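Tabletop Refinishing at the Tarkulville Shop

The Tarkulville shop has finished the first stage of its worktable refinishing program. The work covers the light wood tops in the assembly room and the smaller tables along the corridor wall, for a total of 81 surfaces. Bases and hardware are outside the scope of this stage and will be inspected separately.

The old finish had been applied over a period of years by different hands and in different products. Some tops carried a hard gloss coat over wax, which had begun to flake near the corners. Others had been oiled repeatedly and held dust in the grain. Both types were taken back to bare wood before anything new went on.

Sanding was done with the grain in three passes, the last by hand with a cork block. Hanus supplied the abrasive sheets and the vacuum hoses. Dust was removed with a dry brush and then with a cloth dampened in plain water, and the tops were left overnight. Raised fibers were knocked down the next morning with a used sheet of the final grit.

The new finish is the Konix clear matte, applied in 2 coats with a short-nap roller. The first coat was thinned slightly so that it would soak in. The second went on at full strength after a light scuff. Material use came in below the allowance, and the unopened cans have been moved to the cabinet beside the paint sink.

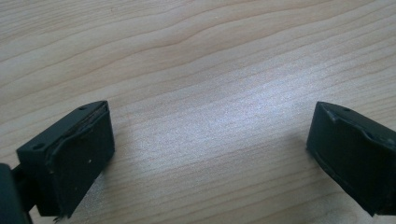 Sheen is the item that drew the most comments during the walkthrough. Matte products scatter light, but they do not remove reflection, and a table placed opposite a strong source will still show a bright area from some positions. On pale wood the effect is easy to mistake for a finish fault. The whitish-gray patch across the middle of the tabletop is reflected light, and the grain looks faint inside it while the outer areas keep their warmer tan. To check a suspect area, move to the other side of the table and look again. A reflection moves with the viewer. A dull spot, a dry roller edge or a cleaning residue stays in place and should be reported with the table number.

Grain direction matters for routine cleaning as well. Wipe along the lines of the grain with a soft cloth, using water and a small amount of mild soap, and dry the surface right away. Do not use scouring pads, glass cleaner or furniture polish. Polish leaves a film that will keep a later coat from bonding, and it was the cause of most of the extra sanding in this stage.

The finish can be used lightly after one day but takes longer to reach full hardness. Until the end of April, put a felt pad under clamps, vises and anything else with a metal foot. Tape should not be left on the tops overnight. Cutting mats are stored in the flat drawers and should go back there after use, as a mat left in one place can leave an outline on fresh finish.

The Crenshaw annex is next. Its tables are larger and several have edge damage that will need filling before sanding starts. The approved materials budget for the annex is $2,598, with $900 of that set aside for filler, replacement edging and roller covers. Tables will be cleared one row at a time, and row assignments will be posted at the annex door. Please remove personal tools and drawer contents before your row is due.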